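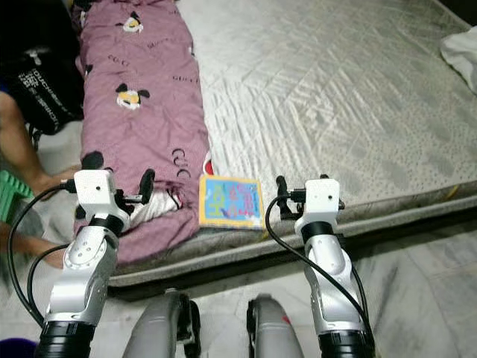

By Malathi Krishnan | 24 Jun 2024 | Out and About

Vornthorpe opened its doors to the neighbors last week, and since the neighbors include us, I went. The invitation promised "household robotics at work" and light refreshments. The refreshments were a tray of lemon bars, cut small. The robotics took up the rest of the afternoon.

You sign in at the front, you get a sticker, and you are walked down a corridor that still has the old Trivwood carpet samples stapled to the wall. Colton Bélanger was doing the walking. He has given this tour often enough to know where people trip (the step by the fire door) and says "mind your feet" a full second before you get there. I minded mine. The man behind me did not.

The bedroom demonstration was the one everybody had come for, judging by the elbows. The job on the card was "Tidy the bed, then the book." If you have ever shared a house with a small child you will know the room: a bare quilted mattress, a long pink pillow covered in cartoon ducks and the word GUCCI, a white cloth in a heap, and a picture book with a yellow border left right where a knee would find it. I have stayed in rentals that looked worse on arrival.

Over all this hung two silver-and-white arms with a pair of thin black fingers at the business end, one hand above the foot of the pillow and the other waiting by the book. They waited for a good while. Padmavathi Annamalai, who was running the session from a folding table, told us the pause was deliberate. Then she typed something, and told us the next pause was less so.

When it got going, it was slow. I want to be fair about this. My son, at fourteen, was asked to make his bed in October and I believe the matter is still under review, so I am not in a position to mock anyone's pace. The right hand went for the book, touched the cover, thought better of it, came in from the side and got it. There was applause. I clapped too, and then felt a little silly, having picked up a book myself that morning without so much as a nod from the family.

The pillow was another story. Pillows are hard, Annamalai said, because they change shape when you grab them and every grab is a new pillow. The first two tries pulled up a fistful of duck and let it go again. The third moved the whole thing over by the width of a hand, and she called that a good one and wrote it down. The log on her table was up to 2,642 attempts for the bedroom jobs, of which 786 had been pillows. I asked how many of those were good ones. She offered me a lemon bar.

Questions came next. Subbarao Poduval from the Dorby Street block wanted to know whether it did fitted sheets. It does not. He asked whether it would, and was told that fitted sheets were "on the list," in the tone my dentist uses about flossing. Somebody asked what it cost and was told it wasn't for sale. Somebody else asked what it would cost if it were for sale, and Bélanger looked at the step by the fire door as if he'd like to go and stand near it.

The best answer of the day came from Ákos Somogyi, who handles the mechanical side and had been leaning on a filing cabinet with his arms folded. A girl near the front asked if the robot minded doing chores. He gave it real thought. He said it didn't mind, but that the cables did, and that he had replaced enough of them this year to have an opinion.

We finished up in the kitchen, where a second setup was supposed to be loading a dishwasher. It was having a firmware day. We admired the dishwasher.

In all, 127 people signed the book, and the tour took 47 minutes by the clock in the hall. Parking was the usual misery, and the Araújo lot now tickets after an hour, so walk if you can. Another open day is planned for the fall. Sign up at the front desk, ask for the early slot, and get to the lemon bars before the bedroom.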